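Running a Pick-and-Place Demonstration at an Open Day: Floor Set-up, Wrist Camera and Running Order
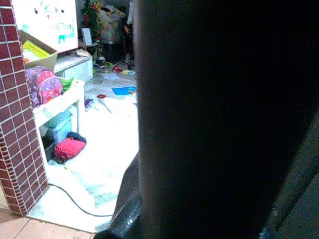 Wrist camera view, arm at the right. Shelf unit and tiled pillar to the left, small objects and paper on the floor, cable across the lower part.

This guide covers the set-up we use when the Stergiou arm goes out to a nursery, school or community room for an open day. It assumes you have already finished the Bruriline bench course and can home the arm, release the brakes and swap a gripper without the manual. It does not cover transport or insurance.

The task is floor tidying. The arm picks small things off the floor and drops them into a tray. It is slow, it is easy to follow from a distance, and the items can be whatever the host already owns.

What you need

Stergiou arm on the low base, with two-finger gripper
Wrist camera and its short lead
Fisov controller, version 6 or later
Laptop with the Grukov viewer installed
Drop tray, shallow, light in colour
Floor tape, two rolls
Cable cover, three lengths
Second screen for visitors
Spare finger pads

Step 1. Choose the floor area

Ask the host for a patch of floor beside furniture that is staying where it is. Do not clear the shelves. The viewer uses fixed items at the side to check that the base has not crept, and a pillar or a shelf unit does this well. A bare wall does not.

The arm reaches 800 mm from the base centre on the low mount. Tape that line first, then tape a second line for visitors well outside it. If the room is too small to hold both lines with a clear way to the door, run the recorded demonstration on the screen and leave the arm parked.

Small rugs and plastic sheets are acceptable inside the reach line if they are taped down on all sides. Set the floor height again for each surface. A rug edge is enough to make the fingers stop short.

Step 2. Route the cables

Bring mains in from the side furthest from the visitors. Lay the cable flat, leave a loose bend near the base, and fit covers wherever someone could step on it. Mark the cable as a keep-out strip in the Fisov map, with a margin on both sides. The item finder will otherwise offer it as a pick now and then, particularly a black cable on a pale floor.

Check the strip again after the covers go on. Covers move the outline.

Step 3. Fit and check the wrist camera

Mount the camera on the outer bracket with the lead facing back along the arm. Part of the arm will be in view at one side at all times. On the low mount it can take up nearly half the picture. Load the matching mask from the controller so the finder ignores it. The default mask is for the bench mount and is too narrow.

Open the viewer and move the arm slowly through the taped area. You are checking three things: that the mask covers the arm throughout, that the gripper's glossy lower section does not show up as an item when it catches the light, and that the drop tray is found from every corner.

Step 4. Set the exposure

Most of the trouble at open days comes from light. A pale floor near a window goes to plain white while the back of the room stays dark, and the automatic setting hunts between the two.

Turn automatic exposure off. Point the camera at the brightest part of the floor inside the reach line and lower the setting until the edges of a white sheet of paper can be seen against it. On our unit this is usually 110 on the viewer's scale. Ignore the background. It can be black for all the arm cares.

If white paper still cannot be told from the floor, leave it down as clutter and take it off the pick list. Coloured paper is easier to find but hard to lift flat. Fold one corner up if you want it picked.

Step 5. Choose the items

Good picks: wooden blocks, felt shapes, plastic animals, short lengths of thick card, chunky crayons.

Poor picks: pens lying at a shallow angle to the fingers, anything with a strap, clear plastic, loose cloth.

Scissors and other sharp things stay off the pick list whatever size they are. Add bags and clothing on low shelves to the keep-out map, especially if they hang over the floor. The finder has no idea that a bag on a shelf is different from a bag on the ground.

Step 6. Dry run

Run the full cycle with the gripper raised 6 cm above normal height. Then run it at normal height, at half speed, with no visitors in the room. Drop one item on purpose near the tray and confirm that the arm goes back for it.

If the controller shows code 924, the base has shifted since the map was made. Re-home, redo the side check from Step 1 and rebuild the map. Clearing the code without rebuilding puts every pick off by the same amount.

Step 7. Running order with visitors

1. Arm parked, brakes on. Say what it is going to do and show where the tape is.
2. Show the wrist view on the second screen while the arm is still parked. People take a minute to work out what they are looking at.
3. One full cycle at half speed.
4. Park. Brakes on. An adult from the host's staff lays out the next set of items.
5. Second cycle, same speed.
6. Park and take questions.

One operator stays at the stop button for the whole session and does nothing else – no questions, no laptop. The second operator talks. Do not raise the speed for older groups.

Between sessions

Wipe the finger pads. Floor dust builds up quickly and card starts to slip. Look at the tape, press down any lifted ends and check the cable covers. Save the map under a new name before each session so that a bad edit can be undone.

Packing up

Park the arm, fit the transport pin, then switch off the controller. Take the camera off before folding the arm. Lift the floor tape slowly and at a low angle, as it can mark older tiles.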